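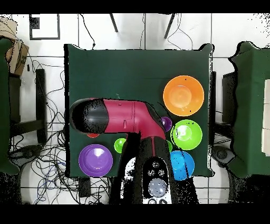 What Does Protein Do in Your Body?

Your body is built from many kinds of materials. One of the most important is protein. There is protein in your muscles, your skin, your hair, your fingernails and even your blood. You get it from food, and your body uses it to grow and to fix itself.

Long chains

A protein is a long chain. Each link in the chain is a small part called an amino acid (say it like this: uh-MEE-no acid). Think of letters in the alphabet. With 26 letters you can write every word in this sentence and thousands more. Your body uses 20 kinds of amino acids to make its proteins. Some chains are short. Others have more than 1000 links.

When you eat an egg or a bowl of beans, your stomach and intestines take those chains apart. The loose amino acids go into your blood, and your blood carries them all over your body. Your cells pick them up and join them into new chains.
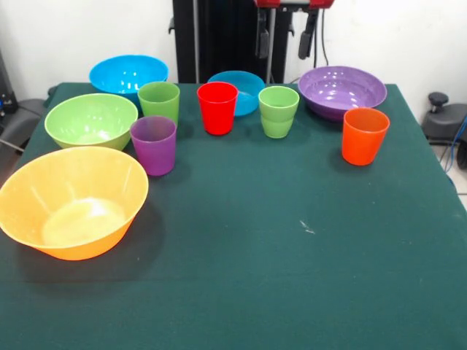
Your body can make some amino acids by itself. There are nine it can't make in the amounts you need. Those have to come from food, and they are called essential amino acids. Meat, fish, eggs, milk and soybeans have all nine. Most other plant foods are low in one or two of them. Rice is low in one that beans have plenty of, so people who eat both during the day get what they need.

What happens when you exercise

Ese Ugwu coaches a youth swim team in Morard. After a hard practice her swimmers often say their arms feel sore the next day. Hard work can cause tiny bits of damage in muscle. The body repairs them with amino acids, and over time the muscle can get stronger. This repair takes food, water and plenty of sleep.

Eating a lot of protein without moving around will not give you big muscles. If you eat more than your body can use, it burns the extra for energy or stores it as fat.

Foods that have protein

Chicken, turkey, beef and fish

Eggs

Milk, cheese and yogurt

Beans, lentils and peas
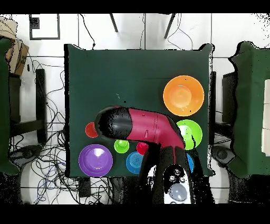
Nuts, seeds and peanut butter (unless you are allergic)

Tofu and other soy foods

Bread, oats and pasta have some protein too, only less of it.

Do kids need protein powder?

You may have seen big tubs of powder in a store. Most of these are made from milk, soy or peas, and they are sold mainly to adults who train a lot. Most children get enough protein from regular meals. Some powders also have caffeine or other things in them that are not meant for kids. Don't take one unless your doctor and a parent say it is okay.

Try this

For one day, write down what you eat at each meal and snack. Put a star next to each food that has protein. Thịnh Quan, age nine, tried it and got four stars before dinner: milk, a boiled egg, lentil soup and cheese. 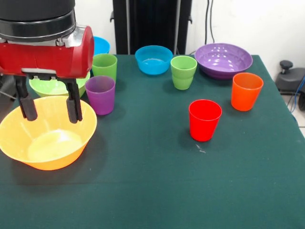
A big yellow bowl.

Words to know

Amino acid: a small part that proteins are made of.

Cell: one of the tiny living units that make up your body.

Essential: something you must have. Essential amino acids have to come from food.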